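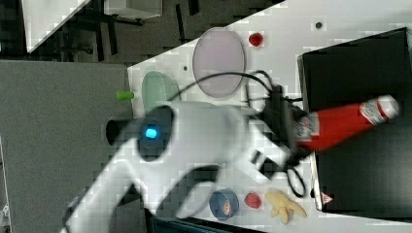 **Landeg Library Evening Writers - Prose Table**

## The Ketchup Clause

My sister wanted the ketchup. She put it in writing, in an email with a subject line, four days before we were due to divide up the play kitchen.

We had already done the house. The house was easy. A man in a blue tie sold it, another man in a blue tie bought it, and the piano went to a cousin who has regretted it ever since. We split the good silver over the phone in the time it takes to boil an egg. My sister and I were, everyone agreed, being wonderful about it.

Then we got to the restaurant.

The restaurant was called Skoditz. I don't know where we got the name. We ran it out of the back hall from the year I was five until the year she discovered boys and resigned without notice. I was the cook. She was the owner, the waitress, the health inspector and, on rainy days, the only critic whose opinion mattered. Our mother ate there daily, God rest her, and paid in buttons.

"I'll take the ketchup," my sister's email said, "and you can have whatever else you want."

You'd think a man would read a sentence like that and be pleased. I read it standing up, and then I read it to my wife, who said, "So you get the bananas," and went back to her crossword.

"She's up to something," I said.

"She's up to ketchup," said my wife.

I wrote back that the ketchup had belonged to the kitchen, and that as the cook I'd always had charge of the kitchen. My sister replied that condiments were front of house. She cited a conversation from 28 years ago, under the coats, in which I had apparently conceded the point in exchange for a turn on her bike. I remembered the bike. I remembered it pulling to the left. I had no memory of any concession, but it did sound like me.

So I drove to Jenden to have it out in person. It's a long way to go over a bottle, and I stopped twice to eat things that come in paper. 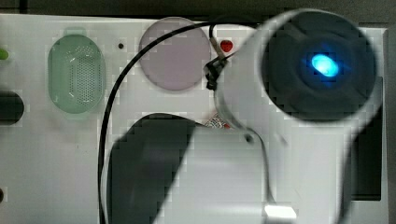
My sister does not set a table so much as file a claim on one. She had everything out by the time I'd found somewhere to park, and she'd made coffee, which was meant to throw me off. I knew where she'd learned her spacing. At Skoditz you never let two dishes touch, on the grounds that customers might think they were getting both. And sure enough the pale green was off to one side and the lavender was up near the top middle, with mostly plain white between them and one small spot of red up close to the lavender, where a person's eye would go. She'd always plated like that. Big empty stretches, one bit of fruit, and a bill for 577 buttons.

"You've laid it out like a menu," I said.

"I've laid it out so you can choose."

"Except the ketchup."

"Except the ketchup," she agreed, and poured me a coffee.

We went through it properly. I took the green pot, as it was mine by any reading of the law. She said I could have the bowl too. I said I didn't want the bowl, she'd always been the one for soup. She said nobody had ever ordered the soup. I said that was a management problem. She laughed, and then she looked out of the window for a bit and I drank my coffee, though it was too hot to drink.

"Do you remember the night she sent it back?" my sister said.

I did. Our mother, who in all those years had eaten whatever was put in front of her, once pushed the plate away and said, very grandly, that there was no ketchup on it. It was a plate of bananas. I'd been outraged. I came out from behind the coats in my apron to defend the dish, and my sister swept past me with the bottle, bowed, and served it herself. Our mother put on a great quantity of nothing and said it was the finest meal in Landeg. She tipped a brass one with an anchor on it.

"I'd been waiting months for someone to ask for it," my sister said. "You never let me bring it out. You said it was an insult to the chef."

"It was an insult to the chef."

"Well," she said. "That's why I want it."

I've been told since that I should have handed it over at that point. I've been told so by my wife, mainly. What I said was that I'd need to think, and could I see it again first.

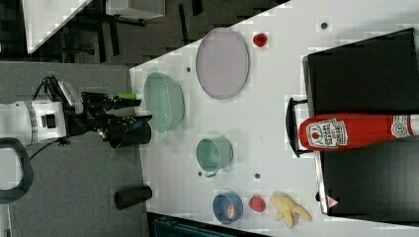
*Skoditz, full menu. Ketchup held back at the owner's request.*

We settled at six o'clock, after a sandwich. The terms are as follows. The ketchup lives in Jenden. It comes to me for Thanksgiving and for one week in May, travel at her expense. The strawberries have been parted, one to each household, and I'm told they're coping. I have the pot and the bananas. She has the cup, which she'd wanted all along and had been too proud to mention.

The plate we couldn't agree on. Neither of us would take it, each insisting the other should, until it got quite heated and she told me to get out of her restaurant.

It's on the back seat now. I found it when I stopped for gas, wrapped in a dish towel, with a brass button in the middle of it. I'm going to have to call her about the button.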